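Support > Catering fit-out > Racks and holders

Ticket: Ingredient racks – slices leaning, tray position disputed
Opened: 7 Jan 2026
Raised by: Paloma Lindqvist, Driltska
Assigned to: Halvard Fagerlund
Product: Plorov clear rack, long, open slot
Status: Closed, with one item carried to a new ticket

Reported fault

Two long racks supplied for a burger assembly table. The customer reports that sliced items do not stay upright. Tomato is the worst. Onion is acceptable. Cheese holds its place but the slices drift out of line with each other, and whoever is building has to square them up before lifting one. Buns and patties were loaded at the same time and no fault was raised against them.

The customer also asks whether the tray belongs between the racks or in front of them. The fitting sheet does not say.

Initial response (Fagerlund)

Asked for slice thickness, order of loading and which slots were in use. Asked whether the racks had been set down on the bare table or on the rubber matting that ships in the same box.

Customer reply (Lindqvist)

Tomato cut at 3 mm. Onion cut thicker, by hand, not measured. Racks on the bare table. Matting not found in the box. Slots used vary by shift, as there is no agreed order. The morning shift loads from the far end and the afternoon shift loads from the near end, so the cheese ends up wherever there is room.

Check 1 – slot width

Compared against the drawing. The slot is cut for a bun half or a patty. A single 3 mm tomato slice has a lot of free space and will lean until it slides. Two slices together do better. The customer was loading tomato singly and spreading it along the rack to fill the slots.

Action: load tomato in pairs, one pair to a slot. Leave any spare slots empty.

Result: Lindqvist reports an improvement on the first day. Slices still slid when the table was knocked.

Check 2 – slice thickness

Asked the customer to recut at 6 mm. Castellanos on the kitchen side objected on the grounds of cost per burger. Ran it for one service anyway. The slices stood without trouble. He has accepted the thicker cut for tomato only.

Check 3 – level

Table found to be out of level along its length. Two feet adjusted. Slots rechecked with a rack loaded and the table pushed by hand from the short side. Nothing moved.

Check 4 – cheese

No fault in the rack. The slices are soft and square and will fan at the corners in any open slot. The Pascu range has a closed holder for cheese, but it takes up more table and has to be opened for each slice. Customer declined. Advised keeping the stack small and topping up from the fridge during service.

Check 5 – cleaning

Raised by Deisy Apaza while the ticket was open. Racks had gone cloudy near the dividers. The kitchen had been putting them through the dishwasher at 90 °C. The care card gives 70 °C as the limit. Cloudiness of this kind does not come out. It does not affect how the slots hold food. Customer told to wash by hand or use the lower programme – replacement not covered.

Agreed layout

Cheese, tomato and onion go in the left rack, buns, patties and lettuce in the right. Each rack has its slots facing outwards, away from the middle. The tray sits between the two, and the burger is built there. Loading is from the far end on both shifts. The near slots on the left stay free when stock is short.

Lindqvist will print the layout and fix it to the fridge door. 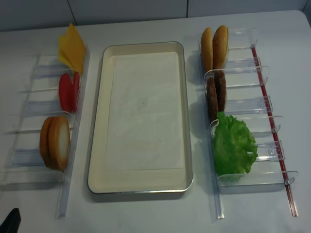
Can the tray be moved to the front of the table if the person building is left-handed?

Leave it in the middle; either hand has the same reach from there, and with the tray in front the builder has to lean over it to get to the far slots.

Follow-up

Zdislava Slanina (stores) confirms the matting was left out of this batch. Two lengths sent. Customer to fit under both racks and report only if the racks creep.

The Treno sheet with the slot dimensions is to be reissued with a line on tray position. Carried to a new ticket, owner Fagerlund.

Closed with the customer's agreement.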